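Re: [kobzar-data] Zesholm batch, ready to train?

> The Zesholm set is at 738 episodes now. I'd say we
> freeze it and start the Gidus run tonight.

I'd hold off. 738 sounds like plenty until you look at what's in it.
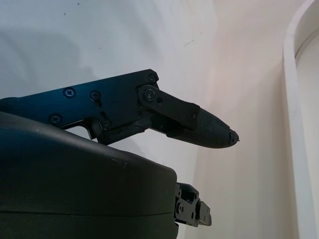
My trouble is with the wrist views. Too many episodes give the policy very little to learn from at that angle. When the fingertip is out in front of a pale wall and touching nothing, what is the label supposed to teach? I pulled 77 episodes and stopped trusting the success flags.

Then there's variety. We keep saying "sorting," but most of it is bottles and small packages going into the same blue tray. Plosport used 2 trays and still got a model that fell apart when somebody moved them.

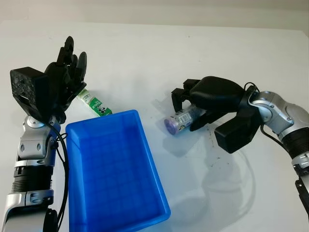
Kobzar wrote back off-list that the bimanual episodes are better than I make out, and that trimming the idle stretches would fix most of it. Maybe. I'd want to see 6 held-out layouts before I believe it.

Who has the trimming script?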